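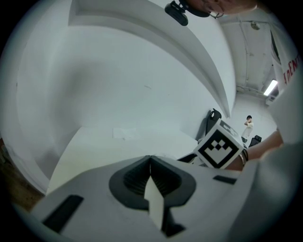 February 19, 2019

So the Burard town council wants us to believe the Ekell Street plan pays for itself. I read the handout twice and I still can't find where the money comes from.
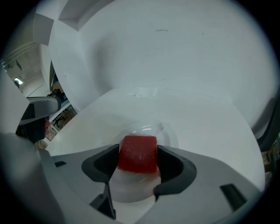

The petition had 2,865 names on it, and the council gave it five minutes at the end of the meeting. Two members had already left.

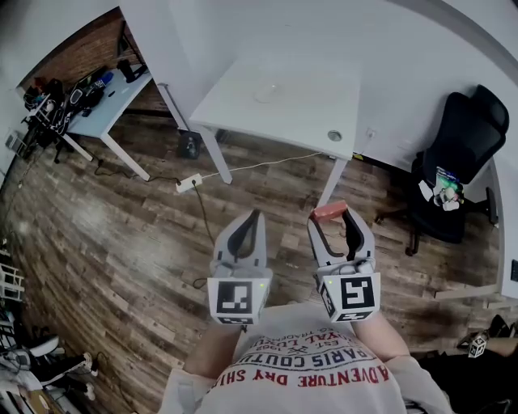

Then there's Votetti, the consulting firm that wrote the traffic study. It counted cars for three days in February. Who walks to the Tarigan ball fields in February? 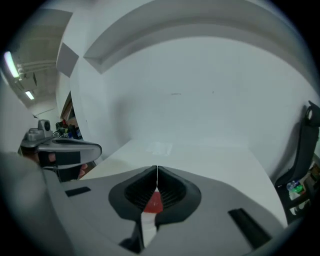

Maybe the numbers hold up. I've asked for the full study and was told it's "being formatted." We'll see.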